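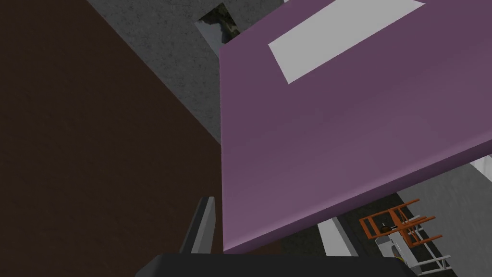
Goltby wants five robot arms, and Hudcombe council members will be asked on Thursday to cover part of the bill. The packaging firm says the machines, made by Conneely, would cost $195,000 with grippers and software included. Training is listed separately, with no figure next to it.

Print this story | E-mail this story

The case for buying leans heavily on simulation. Goltby hired Skatimel to run 1,000 trial picks in a computer model before any hardware was ordered, and the summary calls the results "highly encouraging." It does not say how many of the picks failed.

Wolfram Strobel, who reviewed the plan for the council, was less impressed. "A simulated box never arrives crushed – ours do," he said. He wants one arm leased for 17 weeks before anyone signs for the rest.

Goltby said a lease would delay the project past August and raise the price per unit. It declined to say by how much. The plan also leaves out spare parts, and the budget line for repairs is blank after the first year.

Print | E-mail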